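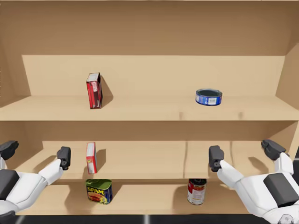
Light wood shelving with a red box on the upper shelf.

Cendholm Public Pantry: Frequently Asked Questions
Last updated 4 February 2021

Who may use the pantry?
Any resident of Cendholm or Paquette may register. Proof of address is required at the first visit only. A utility bill, a lease or a letter from a school is accepted. Proof of income is not requested.

How often may a household visit?
Each registered household may visit 4 times per calendar month. Unused visits do not carry over. Households of more than 6 people may ask the front desk for an additional visit.

Is an appointment necessary?
Appointments are required for weekday mornings. Afternoon hours are open to all registered households in order of arrival. Appointments may be made by telephone or through the Prilex booking page, and may be changed up to the close of business on the previous day.

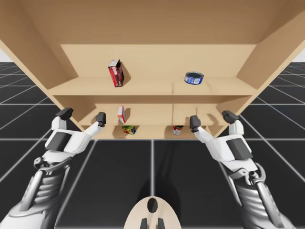
The upper shelf, with the compartment below it.

What foods may be donated?
The pantry accepts sealed, shelf-stable foods such as cereal, pasta, rice, canned goods and cooking oil. Items must be within the date printed on the package. Home-canned foods, opened packages and items without an ingredient label cannot be accepted. Infant formula is accepted only when it has at least 95 days remaining before its date.

Where are donations received?
Donations are received at the Lallen Street entrance during posted hours. Please do not leave items outside the building overnight. Donors bringing more than 600 pounds of food should call ahead so that the loading door can be opened.

Will I receive a receipt?
A receipt is issued on request at the time of the donation. It states the date and the type of goods received. The pantry does not assign a dollar value to donated food. 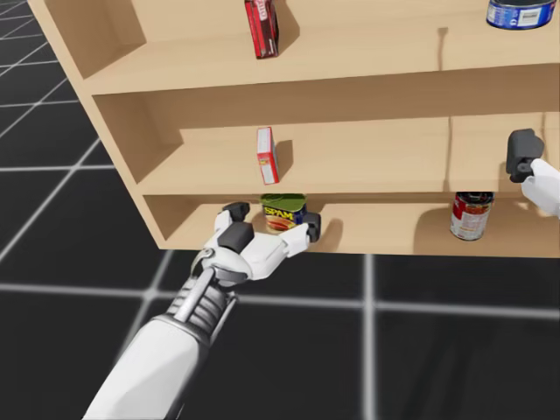

Can someone else collect food on my behalf?
A household may name one other adult to collect food in its place. The form is available at the front desk and must be signed by the registered member. The person collecting should bring photo identification and the household's registration card. The form remains valid until the end of the following April, when all registrations are renewed.

What if a member of my household has a food allergy?
Please inform the front desk at registration so that a note may be added to the household record. The pantry cannot guarantee that any item is free of a particular allergen, and members should read all labels before use.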